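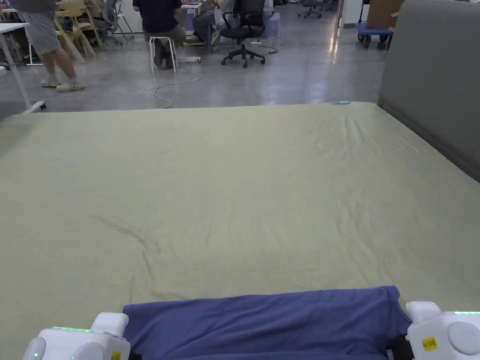

December, shared workshop, evening

Third night on the hand-held grippers. Both halves power up together now and the green strips stay lit. The blue-purple shirt is still the only test garment I trust, as I have handled it enough to know how it behaves. Fitted sheet on the mattress, shirt on top, one gripper in each hand.

Moved the recording buffer from 500 to 2000 samples before starting. At 500 it wrapped in the middle of a fold and I lost the approach, and the approach is the part I need. At 2000 there is margin. The file is larger and the old laptop takes its time saving it. Acceptable.

Finger alignment took most of the first hour. The linkage on one unit had a small amount of side play at the outer joint, enough that the tips met off center and pinched cloth at one corner only. Backed out the joint screw, added a thin washer, put it back with a drop of medium threadlocker. Tips now close square. Opening is a little stiffer than on the other unit. Left it alone. I will check it again after it has been worked for a while.

Loan Chu stopped by and asked why I don't just clamp a flat plate to the fingers and slide it under the hem. I have tried this. A plate goes under a towel well enough, but on thin jersey it pushes a ridge of cloth ahead of itself. A blunt tip coming down at a shallow angle, closed late, does better.
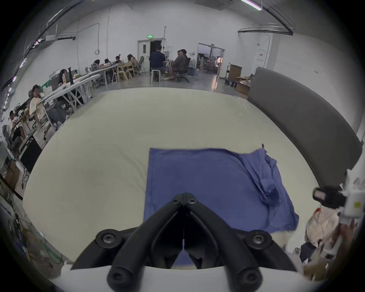
The stitched hem is the easiest place to grab. Two layers plus a seam give the tips something to bear on. A single layer in the middle of the body is much harder, and if I press to get it I pick up the sheet as well. Need a softer tip pad. Elsa Manninen has an offcut of silicone sheet from the Dreltalden job and says I can have it. Plan is to cut two pads and glue them to one unit only, so there is a comparison.

Log for tonight: 41 runs started, 3 thrown out. Two of those were my own fault (forgot to zero the finger encoder). The other had a gap in the position data that I can't explain yet. Possibly the connector. Reseated it and wrote the run number on the bench pad.

To do:
Cut silicone pads, glue, leave overnight.
Order spare joint screws from Bramer, same length as before.
Add a check that refuses to record if the encoder is not zeroed.
Swap the connector if the gap comes back.

Packed up late. Batteries on charge.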